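Ticket 1399: Pokance tabletop arm, gripper stops short on tall drink cups
Product: Pokance arm with the two-finger gripper and wrist camera, trial kit
Supplier: Grundine
Status: closed

Customer, first message

Hello all, and thank you for the quick delivery, it came well packed and we had it running by teatime. We are trying the kit out for a month before we decide whether to buy, and mostly we like it very much. The trouble is with drinks. Small cartons are fine, but with tall cups the arm comes down nicely, gets close, then stops and shows error 57. If I press resume it goes back to its home position and starts all over again, which is a bit wearing after the fifth go! I've already restarted everything, done the wrist calibration twice and wiped the lens.

Support reply

Hello, and thanks for such a clear report. Error 57 means the arm has lost sight of the outline of the thing it wants to pick up. Could you tell us which cup you are using, what it stands in, and which version the Provivov software shows on its start page? A wrist camera picture taken near the point where it stops would be a great help too.

Customer

Of course. It's a tall orange drink cup with a shiny printed label, mostly in Chinese, and it stands upright in a yellow plastic holder. Start page says version 5. The lamp is on the same shelf as before, though I can move it if you think it matters.
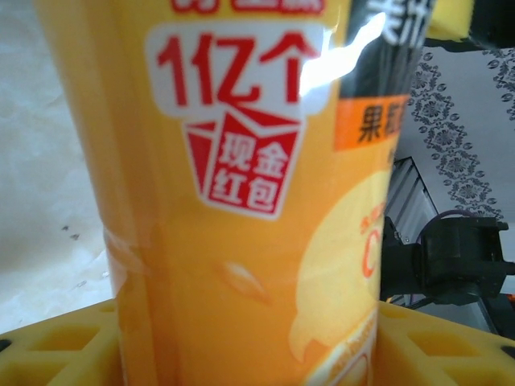
I should add that if I turn the lamp off altogether it gets a little further, but then it stops again with the same number, so I don't suppose the light is the whole story.

Support reply

That's very useful, thank you. We think there are two things going on. The glare on the label is confusing the outline check, and the cup is taller than the default object profile allows, so its top goes out of view before the fingers are in place. Please try this:

Open Object Profiles in Provivov and choose Tall Container.
Set the approach distance one step further back.
Move the lamp so it doesn't shine straight at the label.
Save, then run the pick at slow speed first.

Customer

Well, that has cheered us up no end! I ran it through the afternoon, around 40 picks, and error 57 came up only once, when I'd knocked the holder with my elbow. Could Tall Container be mentioned in the quick start leaflet? I'd never have found it in that menu.

Support reply

Lovely news. We've passed the leaflet suggestion on to Grundine and will close the ticket now. Replying to this message opens it again.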